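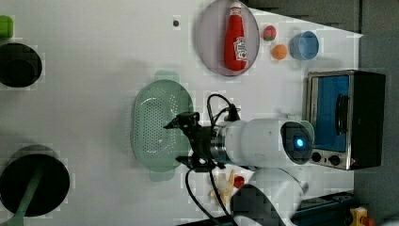 Neues aus der Spielküche

Endlich! Seit November steht unsere Spielküche wieder komplett, und wir freuen uns riesig darüber. Wer in den letzten Wochen in der Ludothek Ornaleck vorbeigeschaut hat, kennt die leeren Regalbretter neben der Kuschelecke. Die sind jetzt voll, und zwar mit lauter Dingen, die man sofort in die Hand nehmen möchte: Töpfchen, Teller, Schalen, Obst in allen Farben und natürlich eine Ketchupflasche (ohne Ketchup gibt es bei uns bekanntlich kein Mittagessen).

Unser heimlicher Star ist das ovale Sieb in Blassgrün. Es hat viele kleine Löcher und zwei Griffe, einen an jedem Ende, so dass zwei Kinder es gemeinsam zum Spülbecken tragen können. Darin werden Bananen gewaschen, Bausteine abgegossen und neulich sogar ein Paar Socken »al dente« serviert. Herrlich!

Dicht dahinter kommt der kleine Backofen mit Glastür und schwarzem Griff. An den beiden Drehknöpfen wird mit großem Ernst eingestellt, wie lange die Pizza noch braucht, und wehe, jemand macht zu früh auf. Gut dazu passt die schwarze Pfanne mit dem grünen Griff, in der so ziemlich alles gebraten wird, was rund ist.

Ausleihen könnt ihr die Küchensachen auch, und zwar in der neuen Stoffkiste »Flevo«. Sie trägt die Ausleihnummer 537 und bleibt 3 Wochen bei euch. Geeignet ist sie für Kinder ab 3 Jahren. Bitte schaut vor der Rückgabe noch einmal unters Sofa, das Spielobst rollt erstaunlich weit! Und spült die Teile kurz mit lauwarmem Wasser ab, den Ofen bitte nur mit einem feuchten Tuch abwischen.

Noch eine Spielidee, die bei uns am Nachmittag gerade sehr gut läuft: der Einkaufszettel ohne Worte. Ein Kind malt auf, was es essen möchte, das andere sucht alles zusammen und richtet es auf einem Teller an. Ab und zu landet dann eine Banane neben dem Ketchup, und beide sind hochzufrieden. Das klappt auch prima mit Geschwistern, die noch nicht lesen können.

Was wir noch suchen: kleine Löffel, Topflappen in Kindergröße und Schürzen, gern gebraucht. Abgeben könnt ihr alles während der Öffnungszeiten an der Theke, der Korb mit dem Schild »Küche« steht gleich links.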